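April, evening

Got in at half past eight and the lift was out again, so I took the stairs with my bag and the flask. The fourth floor was quiet. Most of the Ladenus people had already gone across to the other building last week, and the heating had been turned down to suit the ones who were left, meaning not much. I kept my grey jumper on all day.

The move is set for the end of the month. We have been told to have our own desks cleared before then, and whatever is in a box with a label on it will be taken over for us. Anything not in a box goes in the skip. Girish sent the message round twice, the second time in capitals.

I started with the drawers. The top one was easy, mostly pens, and I threw out the ones that wouldn't write. I found the key to my old bike lock and the warranty for a kettle we no longer have. The second drawer took until eleven. It had all the delivery notes from the Skarkeck job, which I had been keeping in case there was an argument over the bill, and there was no argument, so they went in the shredding sack. That job finished two years ago. I did keep the one drawing with Danjuma's corrections on it, as he asked me for it at Christmas and I told him I had lost it.

The bottom drawer was worse. Cables, a pair of shoes, a tin of shortbread with three left in it. I ate one and it was soft.

Danjuma came over at lunch and we had our sandwiches at the window end. He has been given desk 103 in the new place and I have 30, so we will be on different sides of the floor. He says the one he has is near the kitchen and he will hear the dishwasher all day. I said I would swap and he said no. He asked whether I was taking the plant and I said yes, in the car, not with the boxes.

After lunch I wiped down the desk with the spray from the cupboard. There was a ring from a mug that I have been looking at for years, and it came off in one go. I lifted the lid on the cable port and got some of the fluff out with a ruler, then shut it again. Next door's I left alone.

Then I did the boxes. Girish had left a stack of them by the printer, all flat, in two sizes. The big ones had mostly been taken. I used one for the files and made up three of the small ones for everything else. The tape gun jams if you pull it fast, so I went slowly. 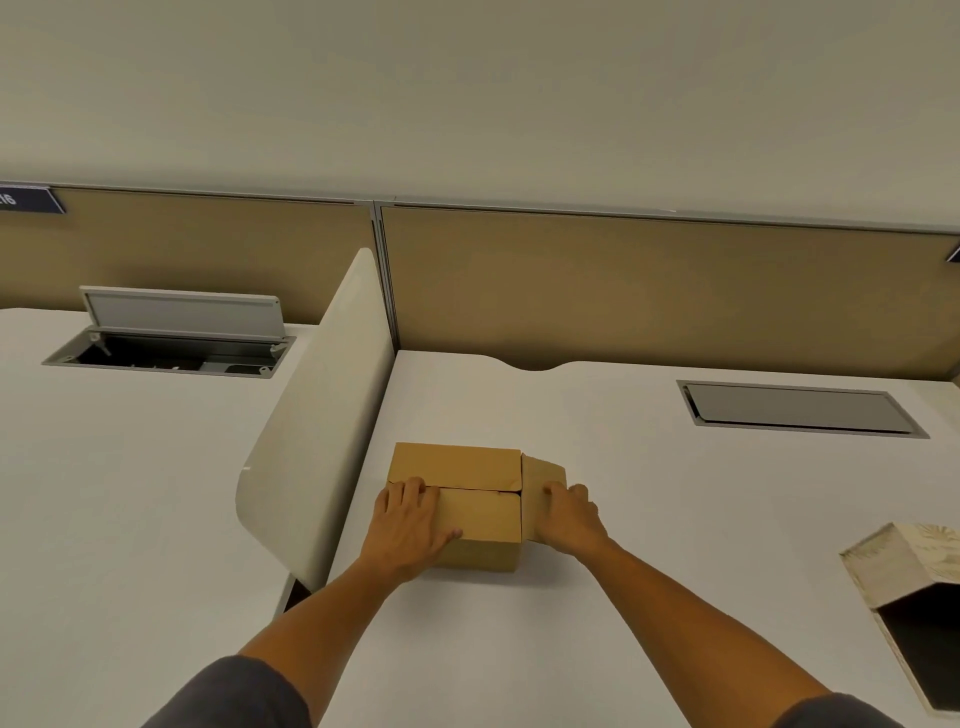
The small ones are not up to much. The card is thin and the end flaps don't like to stay down, and I ended up putting tape round the whole thing twice. I wouldn't put books in them. The stapler, the hole punch, the calculator and the desk lamp bulb went in one, with the bulb wrapped in a tea towel. The second has the notebooks. I wasn't sure about the third, so it has become the box for things I wasn't sure about, and I expect it will sit under the new desk without being opened.

Girish came round at three with the labels. They have to have your name, the new desk number and the box number, and they go on the short end so the movers can read them when they are stacked. I had put mine on the top. He was all right about it and gave me another sheet. He told me the count for our floor is 628 boxes so far, which I thought sounded high, but the Mulligan archive is in that and it fills the whole back room. He has been at it every day until seven and he looked tired. I offered to stay and help tape up the archive tomorrow afternoon and he said yes before I had finished asking.

Rang Fliliden about the chair. They say the arm can be mended but they won't collect from here now, only from the new address, so it will have to go over on the van as it is. I tied a note to it.

Left at twenty past five. Brought home the mug, the plant and the spare shoes. The plant went on the bathroom sill for now, where it gets the morning light, and it has dropped two leaves already. The shoes still fit.

Need to take in tomorrow: scissors, marker pen, the other roll of tape from the kitchen drawer, and Danjuma's drawing if he wants to carry it over himself. Soup for tea, then an hour on the phone to Mum. Bed early.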